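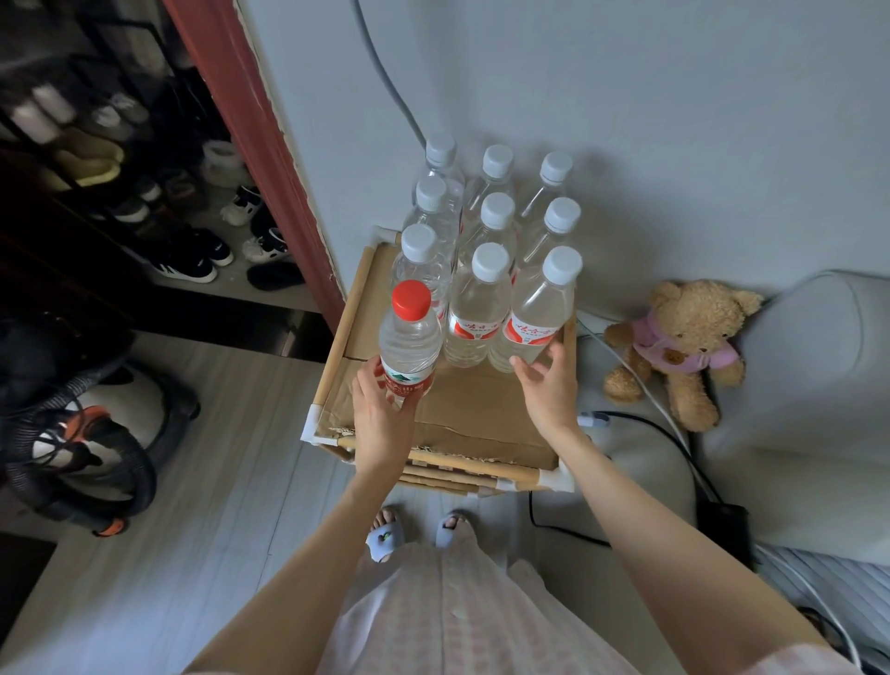 Clemport Paper Mill open day
2024-03-17

The mill at Clemport opens to the public on 2 days a year, once in spring and once in autumn. I had meant to go for a long time and this year I booked early. Tickets are free but you need one, and you have to give a shoe size when you book so they can have boots ready.

I took the train to Stunness and then the bus, which stops at the bottom of Mill Lane. The walk up takes ten minutes and there is no pavement for the last part. If you drive, the car park is on the left before the bridge. It was full when I got there and people were being sent back to the field by the chapel.

Tours go in groups of 31. We were given boots, ear plugs and a hi-vis vest, then taken through to the yard where the waste paper comes in. It arrives in bales from Sterville and the towns along the coast. Most of it is cardboard from shops, with a smaller share of office paper that is kept under cover in a separate bay. The bales are stacked four high and the smell is sweet and a bit sour, like a damp cupboard.

Next was the pulper, a large round tank with a blade at the bottom. You look down on it from a walkway. The bales go in whole and within a few minutes there is only grey porridge going round. Wire, tape and bits of plastic wind themselves into a long rope which is pulled out slowly over a wheel. I could have watched this for longer but the next group was already on the stairs.

The paper machine itself is in the long shed and it is very warm in there. The wet end is where the pulp is spread over a moving mesh and most of the water drains out. Then it goes through presses and over steam-heated drums to the reel at the far end. A full reel weighs 3000 kilos. They were making the brown paper used for the middle layer of boxes, and our guide tore off a piece for each of us. It was still warm. The noise is heavy even with ear plugs and I missed a good part of what was said, so stand near the front if you want to hear.

After that we saw the winding room, where paper is wound into tubes and glued. These go out as cores for carpet and cloth. The machine for this is called the Luo and is older than the others – it has been rebuilt twice and still runs every shift. Short ends go back to the yard and into the pulper again.

The last stop was the water treatment plant, outside and down some steps. Nearly all the water is used several times before it goes back to the river. There is a board showing the daily readings. I found this more interesting than I expected, though a few people skipped it and went straight for tea.

Tea is in the old rag store. There were scones, cheese rolls and soup, cash only. One wall has a display on the history of the mill, with wage books, a watermark mould and photographs of the flood. My ticket was number 2611 and did not win the raffle.

The whole visit took just over two hours. Children under eight are not allowed on the tour. There are a lot of metal stairs and no lift, and the shed floor is slippery by the wet end. Wear something light under your coat. The shop sells writing paper and offcuts by weight – I bought a bag of mixed card and a roll of the brown.

Last bus back to Stunness is at ten past five.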